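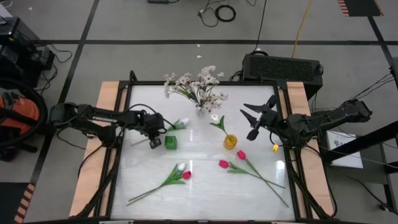
Plumetden Flower Works is a bouquet packing shop in Clitden, part of the Cusgate group. Hand arranging only until the Kwok line went in, January. The line is a row of tables with two robot arms each, one per side, reaching in over a white marble-patterned top where the tulips are laid out, red ones and white ones, with the vase near the back. Staff call them the twins.

Before the change 17 people worked the benches. Same number now, but the jobs moved around. Five went to table minding, which means setting out stems, clearing jams and restarting an arm when it stalls. Two retrained as programers, paid a grade higher. The rest still do wedding and funeral work by hand.

Wayne Inskip, shift lead, has said the wrists are better and the talk is worse. Less stem stripping, fewer sore thumbs. Minders work alone at thier table and breaks are staggered, a sore point still. Monday is the heavy day and the hand benches often finish first. Pay dispute over the minder grade, not settled.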